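Shared Kitchen Project — Final Report
Group 3, Heo House
Submitted by Burgi Trummer
31 July 2019

1. What we wanted to find out

Our question was pretty simple. Why do people in a dorm kitchen only ever use one setting on the microwave? We picked the microwave because everybody uses it, and the stove was out of order for part of the term. Ernthorpe did fridges, Truditz did the recycling corner, so this was what was left for us.

2. What we did

Short paper survey, left on the kitchen counter and in the mailboxes. 100 forms out, 81 came back. Then sat in the kitchen during dinner time for three evenings and wrote down what people pressed, if they let us. Some did not want to be watched heating soup. Fair enough.

We also did a heating test with a mug of tap water, 300 ml each time, same mug. Results are in the appendix, the table got messed up in the upload so ask me for the paper copy.

3. The microwave

The labels are in Chinese, which matters a lot for this project. Part of the house reads it fine, the rest of us guess from the little icons. Microwave power has wavy lines, defrost has a water drop, the menu one looks like a page with lines on it. Sterilization has waves too, with a small germ shape, and a few people on the survey took it for a second power button. 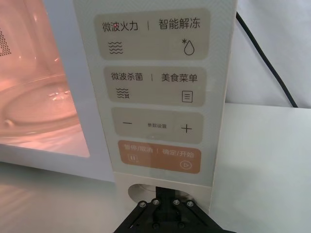

Survey answers on the buttons were not very detailed. Most common was "I press the one I was shown on my first day." Defrost came next, mainly from people who cook meat. Food menu — almost never. Two people in the comments said they had tried it once and got something way too hot. Sterilization only got a mention from one person who uses it for dish sponges (we did not test this and don't recomend it).

4. Cleaning

Not in the original plan but it came up so often we added it. People heat food uncovered, it splatters, next person doesn't want to touch it. Glass plate gets washed when someone is annoyed enough. We washed the plate and wiped the inside before each heating test, so the test should be OK on that point.

The sign-up sheet on the fridge worked for over 3 weeks, then the pen went missing and that was the end of the sheet.

5. Problems

Started late. Survey question 4 was badly worded, it asks about "the button" and doesn't say which one, so we left it out. Kitchen thermometer from Oltell kept switching off in the middle of a reading, had to redo the whole first set. Also only one house, so can't say much about other kitchens.

6. What we suggest

Translation card next to the microwave, with the icons drawn on it so people can match them up. Laminated, or it will be soup by November. A cover for food, kept on top of the microwave. New pen on a string for the cleaning sheet.

Draft of the card is done, Chinese on the left and English on the right. Still needs somebody to check the spelling on the defrost line before it gets pritned.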